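**Apron straps: cross back or round the neck?**

**thimbleandtoast**
Right, settle something for me please. I've been making aprons for the Podham market since February and I've hit the point where I have to pick one strap style and stick with it, because cutting two lots of straps is eating my evenings. I've always done the round-the-neck sort with a D-ring. My sister swears by cross back and says anything hanging off your neck for a full shift is cruelty. I do see her point, but cross back uses so much more cloth!

I'm using the Wetine cotton twill, mid weight, washed twice before cutting. Lovely stuff, frays like mad.

**oldbobbin**
Cross back, every time. I wore a neck loop for 7 years in a café kitchen and I can still feel it. You can save on cloth by cutting the straps across the width and joining them under the shoulder where it doesn't show.

**marrowfat**
Going to disagree with oldbobbin. Cross back is great if you know who's buying it. On a market stall you don't, and half the people who try one on will get their arm through the wrong hole and put it back. I sold both side by side for a whole summer and the neck loop ones went first every single week. People understand them.

**thimbleandtoast**
Ooh, that's useful, I hadn't thought about people trying them on in front of me. I get very embarrassed when someone's stuck.

**pinsinmysock**
Can I put in a word for long ties while we're here? Whatever you do at the top, make the waist ties long enough to go round and fasten at the front. Short ones that only just meet in a mean little bow at the back drive me up the wall. And please press them before you stitch down the edge, it makes such a difference (I say this as someone who skipped it for years).

Navy is my favourite for this sort of thing, by the way. Doesn't show tea. 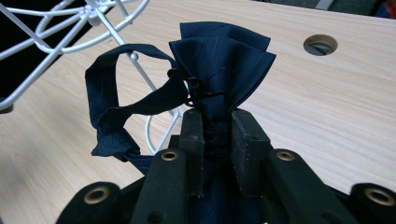
*Navy cloth with a long strap, all loops and folds*

Black shows every bit of flour and cream is a joke in a kitchen, so navy it is for me. I know some of you are fond of mustard.

**marrowfat**
Mustard is a perfectly good colour and I won't hear otherwise.

**oldbobbin**
Navy shows flour just as badly as black, pins! I've got the photos of my own front to prove it. Grey is the sensible one. Dull as anything, mind.

Back to straps though. @marrowfat, did you have a sign up, or one on a dummy? I'd bet the cross backs would have sold if people could see one being worn.

**marrowfat**
No dummy, they were just on hangers. Fair point, I suppose. I still think you'd have had the armhole business though.

**quietselvedge**
Long-time reader, hello. I've got the Palacios apron pattern, and it has a halfway option: one continuous strap that goes up through a channel on each side of the bib and ties at the waist. You pull the ends and the neck gets shorter. No D-ring, no joins at the shoulder, one size for everybody. It's still on your neck, but you can let it down low enough that the weight sits more on the collarbones.

Only snag is turning the strap out. Mine took an age with a safety pin until I got a proper loop turner.

**oldbobbin**
Don't turn it! Fold both edges to the middle, fold again, topstitch down the open side. Same look, ten minutes.

**quietselvedge**
It isn't the same look, the turned one is softer. Yours will be stronger, I'll give you that.

**thimbleandtoast**
A strap in a channel might be the answer. Does it bunch up at the top? I tried something like it on a bag once and the whole edge gathered up like a shower cap.

**quietselvedge**
A bit, if the channel's too narrow. Make it a good bit wider than the strap and give it a line of stitching down both sides. Twill's stiff enough to behave once it's made up. I buy mine from Skavunik, 32 metres at a go, and I've never had it collapse on me.

**pinsinmysock**
32 metres! Where do you keep it?

**quietselvedge**
Under the bed. We don't discuss it.

**thimbleandtoast**
Okay, I'm cutting one in the channel style tonight and one cross back for my sister so she'll stop going on. Marrowfat, I'm borrowing the idea of selling both for a month, but with one of them on me. Will report back, and yes pins, long ties on both.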